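Club Gear > Hand Tools & Grippers
Posted 12/09/2019 by Lorraine Sutcliffe

Irnero Hand-Held Gripper, Club Edition

If your robotics club has ever spent a whole evening fighting with motor drivers when the kids really wanted to pick things up, this is the tool I'd put on the table first. The Irnero is a two-finger gripper you hold and work by hand. No wiring, no code, no charging. Students find out what a grip feels like before they try to program one, and they get the hang of it so fast!

We designed it with the after-school club at Brenavside, where Hemant Rana runs the junior team and Sarita Upadhyay coaches the older students for the October meet. Both of them wanted something that could take a season of being dropped, swapped and argued over, and that a student could take apart with one screwdriver.
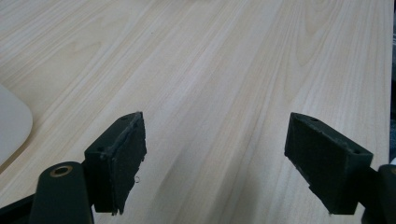 Finger pads are where most of the learning happens, and they're the part your students will want to change first. Ours are soft and grippy, and they're meant to be used up. A pad that has put in some club time gets fuzzy on the face and ragged along the top lip, and it's still a good one to practice with. Save your fresh pads for the scored rounds. The fingers have small screw holes on top (handy for bolting on a printed tip or a little fence), and the arms carry brass-colored inserts at the ends, so you can spot the joint quickly when you're explaining how the whole thing hangs together.

What's in the club box: 2 complete grippers, 3 sets of spare pads, a screwdriver, and a printed booklet of 14 table challenges written by Jianhua Zou. The booklet starts with simple pick-and-place and works up to sorting and handing a part from one gripper to another. That last one is the favorite in every group I've visited – it sounds easy, and then two students try it and the whole room gathers round.

You don't need much space. One table per pair of students works well, with a shallow tray for the parts and enough bare surface to set things down between moves. Clear plastic pieces are a fun test once everyone feels confident, as the edges are harder to judge by eye.

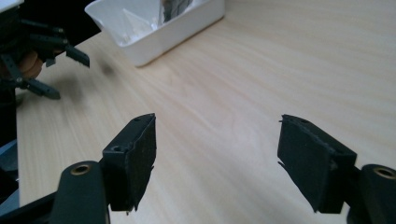
Two grippers at one table, with the parts tray at the back.

Care is simple. Brush the dust off the pads, check the screws before each session, and peel off a pad when it starts to lift at the lower edge. Wipe the old glue away before pressing on the new one and leave it overnight if you can.

Works with the Trorneo finger tips and the Gautam wrist mount, both sold separately. Older Trorneo tips need the longer screws, so please check your bag before you order.

Order code 869. School and club orders go through Eduardo Guerreiro, who can also send the challenge booklet on its own if you already have grippers. Tell him the ages in your group and he'll mark the pages to start with.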